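Grocery diary, week three
Print this page | E-mail this page
Last updated: 19 September 2022

Went to Stuvier before breakfast to beat the crowd and still waited at the register. I had a list this time and stuck to it except for a jar of pickles. The store moved the dried beans again. They are next to the pet food now, on the bottom shelf, and the small bags are gone, so I bought the large one.

Last month I spent $364 on groceries for the two of us, not counting coffee out. The goal for September is $263. I got that number by going through old receipts and crossing out everything we threw away or forgot we had. Most of it was salad greens and fruit. There was also a long run of yogurt that I bought on sale and don't like.

Came home, put everything away and wrote the prices in the notebook. Eggs are up again. Rice is the same.
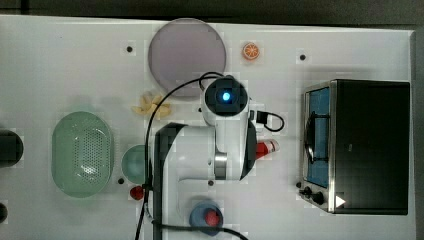
What we ate

Bean soup the first two nights, then the rest of it over rice. I put in too much cumin and it was better the second day. Pasta with canned tomatoes after that. One night we had toast and the end of the cheese and called it dinner, and I felt fine about it.

Bread is the hard part. The loaf from Arruda costs twice what the store one does, and we eat it twice as fast. I bought one anyway and sliced the whole thing right away, then froze half. It toasts well from frozen if you turn the dial down a little and run it twice. The store loaf sat on the counter until it went hard. I'm going to make crumbs out of it.

Fruit went better this week. I bought only what would fit on one plate and didn't let myself buy more until the plate was clear. Oranges last. Bananas don't, and I have stopped pretending I will bake with the brown ones.

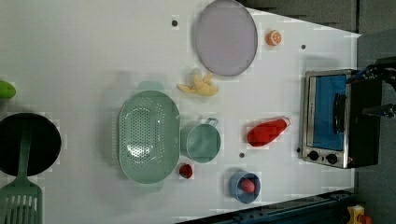 My sister thinks the whole plan is backward. She says to pick the dinners first and let the total come out wherever it comes out, and that a notebook full of egg prices never fed anyone. She also says I should drive out to the big market in Vastard and stock up. I looked at the gas gauge and thought about it. It might make sense every other month, for flour and oil, if I can find somewhere to put them. We left it there.

The freezer question

There's a small chest freezer on sale for $199. It would go in the hall closet if I moved the vacuum. I keep opening the page and closing it again. The Purnis bill came in higher than last time, and I don't know what a second freezer would add to it. The one over the fridge holds enough if I stop keeping soup in square tubs with nothing much in them.

Decided to wait until the end of the month and look at the notebook first.

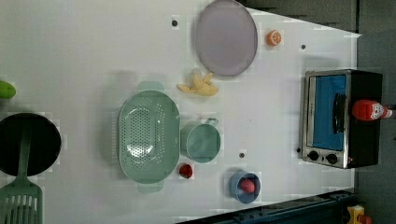
For next week

Onions, carrots, oats, dish soap. No pickles. Use up the beans. Ask at the deli counter whether they still sell the cheese ends by the bag. Defrost the freezer before buying anything to put in it.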